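The Parts Room at Niskanen, Before and After

Gallery by Irja Kemppainen

Management says the arm will free us up for better work. I've been in the parts room 14 years and I've heard that about a conveyor, two scanners and a software package called Celier that we still keep a paper list for. I have no quarrel with the machine. My quarrel is with the slides.

1. The fetching job

Kaisu Karppinen and Girish Chauhan split the fetching between them on day shift, and the plan that came around in December gives most of it to Gresov's arm. They'd stay on as "exception handlers." No one could tell Girish what that pays. The rendering we were shown on Wednesday has the white arm stretched out level toward a black cabinet with two doors, its fingers just short of the upper handle. Fine, I believe it can get to a handle. Our doors stick, and one of them has been held shut with tape since summer. Kaisu asked who picks up the dropped boxes, and was told that comes in phase two. She also asked about the lower door, the one everybody hates bending down for, and they wrote that down. 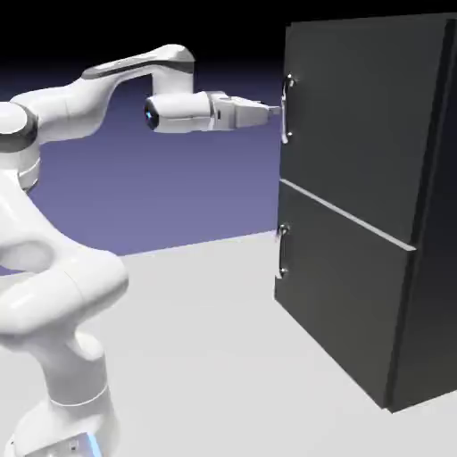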